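4. Planning and costing the assembly station

4.1 What was to be bought

The station described in this section was planned as part of the Clamholm study, which asks how small organisations decide what to spend on automation. Earlier sections dealt with the survey of buyers. Here we turn to a single purchase that we made ourselves and followed from first request to last invoice. The task chosen was the stacking of a toy burger from separate food replicas. It is cheap to set up and easy to repeat, and it raises most of the questions that a buyer of light assembly equipment has to answer.

The request for funds was split into four lines: the arm and its gripper, the fixtures, the parts to be handled, and staff time. We kept to these four lines throughout, even where a supplier's quotation grouped things differently. Peltwood, for instance, quoted for the gripper and its mounting as one item, while Multard listed each bracket and cable on its own. To compare the two we had to go back to both firms and ask for the same breakdown. This took longer than any other step before the order was placed, and we would now send out a blank price table with the first enquiry.

4.2 Fixtures

The fixtures were the part of the plan that changed most. The first version had none. Parts were to lie flat on the table and be found by camera. A flat replica is hard to pick up with two fingers, and the quotations for a vision package that would cope with thin, overlapping parts came to more than the whole of the fixtures line. We therefore decided to stand each part on edge in a clear plastic holder, with the holders set out on both sides of a central tray.
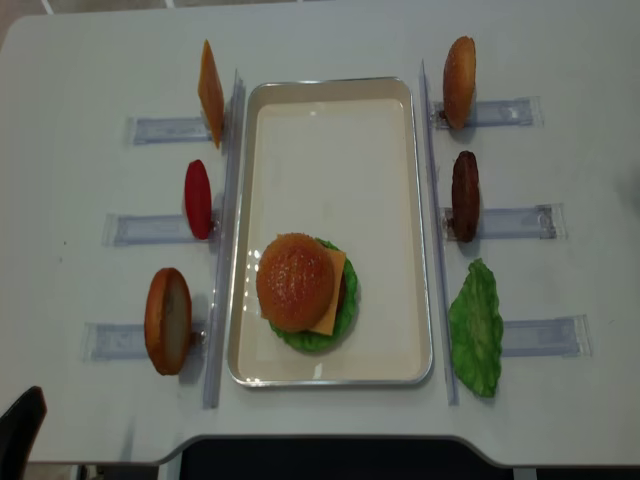 Holders of this kind have to be budgeted as a set. The slot that suits a bun half is too wide for a slice of cheese, and a lettuce leaf with a frilly edge needs more room than either. Our first estimate allowed one price for all holders, multiplied by the number of ingredients. The workshop at Raju, which cut them, asked for separate drawings for thick and thin parts, and charged for each drawing. The cost of the holders themselves was 193 pounds. The drawings, which had not been in the request at all, added a further 709 pounds. In other words, most of the money spent on the fixtures went on deciding their shape.

Clear material was chosen on price and because the workshop had it in stock. It does give reflections under strong overhead lighting, and a buyer who intends to rely on cameras should ask for a matt sample before ordering. We did not do so. A second set in a matt finish was priced in February and left out of the final budget.

The trays were bought ready made. We looked for a raised rim, so that a part released slightly out of place would stay within reach, and for a plain floor. No further specification was given, and none seems to have been needed.

4.3 Arm and gripper

The choice of gripper followed from the choice of holder. Once the parts stood upright, a gripper with two fingers could come down from above and close on either side of a part. This ruled out the suction head in the first Multard quotation and removed the cost of an air supply. It also brought in a new requirement. Where parts are held one behind another, a finger has to fit into the gap between neighbours, so the spacing of the slots and the thickness of the fingers must be settled together. They appear on different lines of the budget and came from different suppliers, and in our case they were ordered 7 weeks apart. The fingers arrived first and the slot spacing was then fixed to suit them. Had the order been the other way round, a second pair of fingers might well have been required.
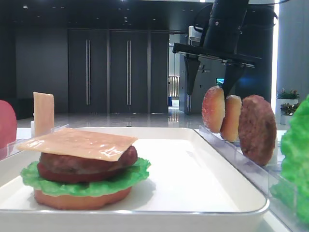 Figure 4. Gripper above an upright bun half in the holder rail, with a partly built burger in the tray.

Figure 4 also gives an idea of the working space needed above the table. The crossbar of the gripper is wide compared with the parts it serves, and it has to pass over parts standing in the row. We had drawn up the table layout from the outline of the fingers alone. A supplier's drawing of the full gripper, including the crossbar and the cable behind it, should be requested before the position of the rails is agreed. Both firms supplied one free of charge when asked.

4.4 Parts and spares

Replica food was the cheapest line and the one least well planned. The request covered one of each ingredient. A working station needs at least a second full set, both to replace worn parts and to let one burger be left in the tray while the holders are filled again. Soft parts such as the lettuce should be bought in larger numbers than firm ones. We also advise buying all sets in a single order, as replicas sold under the same name can differ in size from one batch to the next, and a holder cut for one batch may not suit another.

4.5 Staff time

Staff time was entered in the request as a fixed sum for installation only. No allowance was made for refilling the holders between runs, although this is done by hand and must be done every time. Over the period of the study the station was reset 961 times. Each reset is short, but the total was enough to change the result of the comparison in Section 5, where the station is set against a simpler one with a single rail. Buyers in the survey made the same omission, and several described it as a matter for the running budget that did not concern the purchase. We think it belongs in both. A holder that is quick to fill may be worth a higher price, and this cannot be judged if the two costs are never placed side by side.

The revised budget, with drawings, spares and resetting entered as separate lines, was agreed on 06/11/2025 and is the version used in the remainder of this paper.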